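My grandmother's kitchen in Letar smelled of rye and cardamom from January until the lilacs came, and I have been trying to get that smell back ever since I moved away. Last week I finally had a go at her barley bread, the flat one they bake all over that valley, with buttermilk and a spoonful of dark syrup.

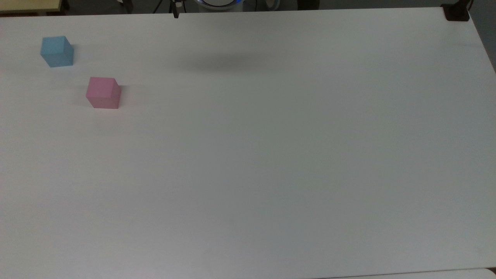 Her recipe card says only "butter, a good piece," and I stood there a long while wondering what a good piece might be. Onni Väisänen, who grew up two farms over from us, told me his mother cut hers into cubes and dotted them on top before baking, so I did the same (picture the pale blue block on the white table, only much smaller and yellow!). They melted into little golden puddles, and I ate the first slice standing up, far too hot.

I used 404 grams of barley flour and baked it for 22 minutes, though I think my oven runs cool. Next time I want to try it with the smoked cheese from Eskola, if my cousin remembers to mail me some.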